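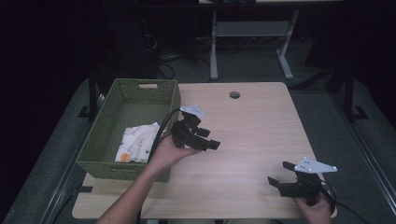

I have been sewing my own cloth napkins since September and I can't stop talking about it, so you're getting a whole post! It started with a remnant bin at Awwad, the fabric shop over in Jedton, where the end-of-bolt pieces get sold by weight and you have to dig. I went in for a zipper. I came out with a bag of cotton scraps in the wildest little prints, the kind you'd never buy by the yard but adore at napkin size. Ours don't get ironed or folded. They get heaped in a basket like the olive-green woven one up there, with a crumpled white one with small colorful motifs down in the corner, and you grab whatever's on top.

The sewing part is so easy. Wash the cotton first (hot, then a hot dryer, let it shrink now), cut your squares, press the edges under twice and run a straight stitch all the way round. Corners were my nemesis for months. I finally learned to miter them properly and now I sort of look forward to corners? Use a fine needle and slow down when you hit the thick bit.

Thread matters more than I expected. I used up an old spool of something shiny and it frayed by the third wash. Plain cotton-wrapped poly has been great.
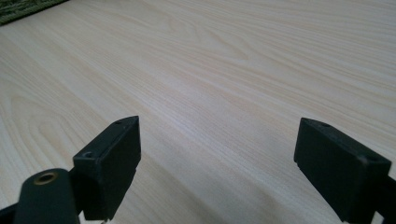
Cutting is where I'd spend your patience. A napkin that's a tiny bit off looks fine flat and then comes out of the wash shaped like a kite. Pull a single thread out of the fabric and cut along the gap it leaves, and you'll be dead on grain every time. I love doing this on a pale wood tabletop with nothing on it, all those fine lines and big looping arches in the grain, though please put a mat down before you bring out a rotary cutter.

I'm at nearly 50 napkins now, which is silly for the size of our household, and I have a stack of Zerura shirting waiting that I think wants to be a set of 8. Dark blue stripe, very soft. I'm thinking a contrasting hem, maybe rust or mustard, if the remnant bin cooperates.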